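Nalo tabletop sorting study: frequently asked questions

What is the study about?
We wanted to know whether a robot arm can learn to tidy a table from recordings made by people in their own homes, using a hand-held gripper, with no robot in the room. The method is called Nalo. The paper covers training, testing and the places where it fails.

Who worked on it?
Anneliese Hagedorn and Kai-wen Liao built the gripper and wrote the recording software. Kumudini Wanigasekara trained the models. Menaka Munasinghe ran the tests on the arm. Questions about the data should go to Anoma Selvanayagam.

How much data did you collect?
3,285 recordings, of which 1,393 were kept for training. Most of the rest were dropped when the software lost track of where the gripper was. A smaller number were dropped because the person stopped partway through.

Why did you lose so many?
Tracking depends on the camera seeing enough fixed detail. Plain white tables and plain walls are hard for it. Clear plastic held close to the lens is also hard, as it picks up reflections of the table that move when the hand moves. We now ask people to start with a slow sweep of the room before touching anything. That helped, but we started doing it late and the older recordings don't have it.

Do the homes have to be set up in a certain way?
No. We ask for a table, a box or tray to sort into, and whatever small items are normally kept there. People are told not to clear the background. An early model trained only on our lab bench did well on the bench and badly everywhere else.

What does the gripper record?
Video from one wide-angle camera, the opening of the jaws, and motion. There is no force sensor. This matters most for thin or soft items, where the video alone doesn't say how hard the person is squeezing.

How well does it work?
We ran 100 trials on the arm, in rooms that were not in the training set. The model finished 71 of them. Boxed and solid items were the easiest. Tissue packs were fine when upright. Thin clear panels were the worst group by a wide margin, and we report them separately.

What goes wrong with clear panels?
Usually the arm closes too early, short of the edge. Sometimes it reaches for the reflection. We added 206 recordings of clear parts only and trained again. Early closing became less common. Reaching for the reflection did not change much, and we don't have a fix for it yet.

Does it work on a different arm?
We tried it on one other, at the Dovham lab, using the same fingertips. Results were close after we corrected for a slower controller. With different fingertips it needs new training.

Can I use the data?
Yes, for research. The kept recordings will be released in October. Faces, mail and screens are blurred. The dropped recordings will not be released, as they have not been checked for private details.

Can I record at home and send it in?
Not at present. We may open a second round if the tracking problem is solved.

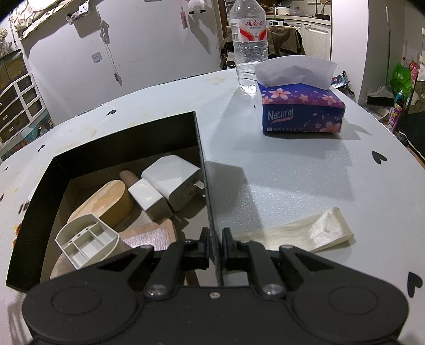 Recording with a clear panel between the fingertips, sorting box at left.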